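Speaker notes – "Sorting screws with an arm in the shared shop"
Evening slot at the Tallberg workshop, February. Keep it under 14 minutes and leave room for questions.

OPENING
Say hello, thank folks for coming out in the cold. Ask who has a jar of mixed hardware at home (wait for the hands, it's always nearly everyone, and it warms up the room).

Then tell them how Skastau got started: I was tired of sorting other people's leftovers after every open evening, and I thought, well, we have a shop full of people who like building things, so why am I doing this by hand?

WHAT WE'RE BUILDING
Skastau is the whole project. Fileck is the bit of software that decides which bin a part goes to – I wrote the first version on a train and it shows. Don't get lost in the code here! Last time I talked about config files for ages.

Mention the 2 rules we agreed on early: the bins have to lift out without tools, and whoever is in the shop has to be able to stop the arm from where they're standing.

WHY SIMULATE FIRST
Slow down for this part, it's the heart of the talk. Before bolting anything down at Tallberg we built the room on the computer and tried the layout there. It cost us evenings instead of parts, and we ran 1,327 practice picks before we settled on bin positions. Give credit to the Cervantes group, who lent us their room model to start from and answered a lot of very basic questions from me.

Next slide. Let them look for a moment before talking. 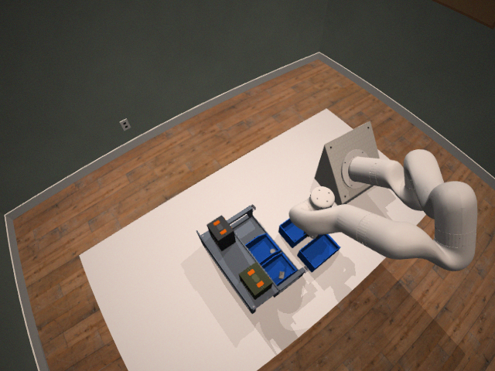
Slide 9: The simulated cell, with the arm on its angled pedestal and 4 blue bins, 2 of them in the rack.

Talk about reach. The forearm swings in low past the pedestal, and the bins outside the rack sit close under the wrist, so ask the room what they'd move. (Somebody always has a better idea than mine – write it down this time.)

CLOSING
Invite people to the next build evening, beginners very welcome. Sign-up sheet is by the kettle. Questions, then help stack the chairs.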